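Finent Two-Finger Gripper, Household Version

The Finent is a two-finger gripper with a small camera at the wrist, built by Oberholzer for robot arms working in homes and small shops. It takes cups, folded towels, cupboard handles and light boxes. Round knobs are still hard. A lever needs one push, but a knob needs a firm hold and a turn, and a small error in the approach angle makes the fingers slide. 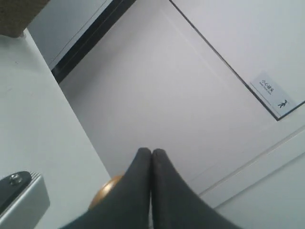 Wrist camera view: closed fingers in front of a brass knob on a white door.

In our Bastedville test flat the arm ran 144 door attempts on knobs and levers. It needed help on 40 of them, 16 of those on one knob. We do not recommend the Finent for unattended door work. For clearing a table or loading shelves, one person can look after two arms.

Supplied with a wrist mount, cable and spare finger pads. Delivery takes 8 weeks. The revised pads for knobs are due in March. For trial loans, ask for Benedikt Holzer.

Contact | © Oberholzer | Back to top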